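Bin picking: suction pad vs. two-finger on mixed items
Grippers and end effectors – 5 replies

siiri_h
Has anyone compared a Skikedar suction pad with the Movano two-finger on the same arm and bin? We need one tool for mixed small items. Budget covers one. Cycle time matters less than missed picks.

r_ong84
Ran both in April, 1,000 attempts each. Suction was better on flat and smooth items. It lost on brushes and anything with a handle under the pad width. The two-finger lost on items lying against a wall.

iordache
Attempts per tool means little without the item mix. If half your set is boxes, suction wins before you start. What was in the bin?

r_ong84
No boxes. Hand tools, clear plastic, a few soft toys. Items reshuffled by hand every 84 picks.

tmustonen
I disagree on the walls. With sloping sides the fingers can come in tilted, provided the planner allows it. Most of those misses are a wrist collision limit set too tight. Check that before blaming the tool.

r_ong84
Limit was 2 mm. Loosening it helped, but the cables then touched the wall on steep approaches. Rerouting them cost more time than the gripper swap.

siiri_h
Thanks. Cables are my worry too. Ours run outside the wrist on a KUKA and need a wide loop to clear the last joint. Clear plastic is the other problem – the depth camera returns holes where a transparent tube should be, and the pose estimate goes to whatever lies beside it. I have the rubber duck and the blue-handled paintbrush near one wall, with a screwdriver close to another, so tmustonen's point can be tested as it stands. I'll start with the collision limit, then go up to 700 picks on one item set before changing the tool.

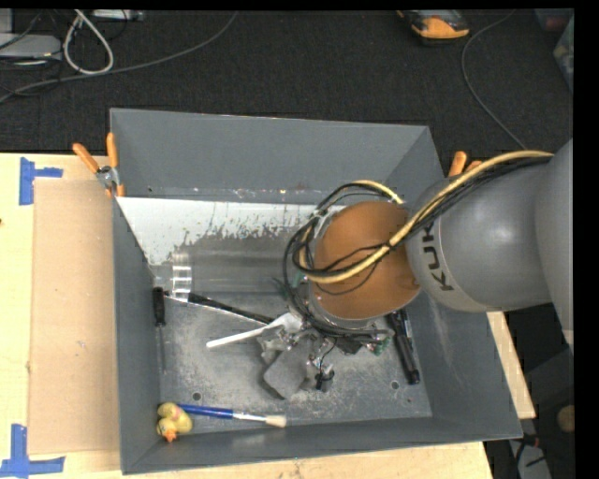 The clear tube stays in the set for both tools. I'll log its misses separately and post the numbers per item, with the approach angle for each attempt.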